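3.2 Containers and the handling of returned parts

The second group of questions in our survey was about containers. In the literature on repair and reuse, the container is mostly treated as a neutral thing: parts go in, parts come out, and the researcher is interested only in the parts. Our interviews in Irness and Urnuvitz gave a different picture. Workers in both places spoke about bins very often, also when the question was about something else, and they had strong opinions on depth, on wall material and on where a bin should stand during sorting.

Of the 1,173 return records which we examined, 111 contained a remark on damage that was written after the part had already arrived at the workshop. We read these remarks one by one. Most of them describe scratches and bent edges on small parts which were kept together with heavier ones. The remarks do not say at which moment the damage was done, and we do not try to reconstruct it. What can be said is that such remarks are more frequent for deep containers than for shallow trays, and that this difference is present in both workshops.

Depth has also an effect on the order of work. In a shallow tray a person can see all parts and choose the one that is needed. In a deep bin the upper parts are taken first, and the lower ones may stay there for a long time. Pavliuk calls this "the sleeping layer" in his study of the Sombatkul depot, and we keep his term. At Urnuvitz the sleeping layer was emptied every October, before the yearly inventory. At Irness there was no fixed date, and two of the workers told us that they simply turned the bin over when it became too heavy to move.

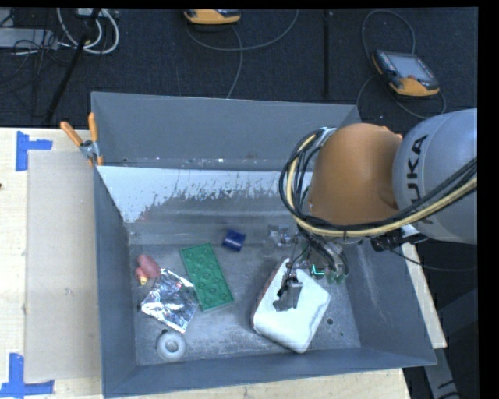
Figure 5. A large metal bin placed on a tabletop.

The height at which the bin stands is a separate matter. When it stands on the floor, the worker must bend deeply to reach the bottom, and several persons mentioned pain in the lower back. When it stands on a table, as in Figure 5, the bottom comes higher, but so does the rim, and shorter workers complained that they have to lift the elbow over it. The Grevov guidelines recommend a table that can be adjusted. Neither workshop had one at the time of our visits - in Irness a low wooden step was used instead, and it was shared between all places.

Finally, we asked about labels. Labels on the outer wall were preferred in Urnuvitz, while in Irness a paper card was put inside, on top of the parts. The card is easy to replace, but it gets lost under new returns, and then the content of the bin is known only to the person who filled it. We return to this problem in Section 4, where the written records are compared with the real content of the bins.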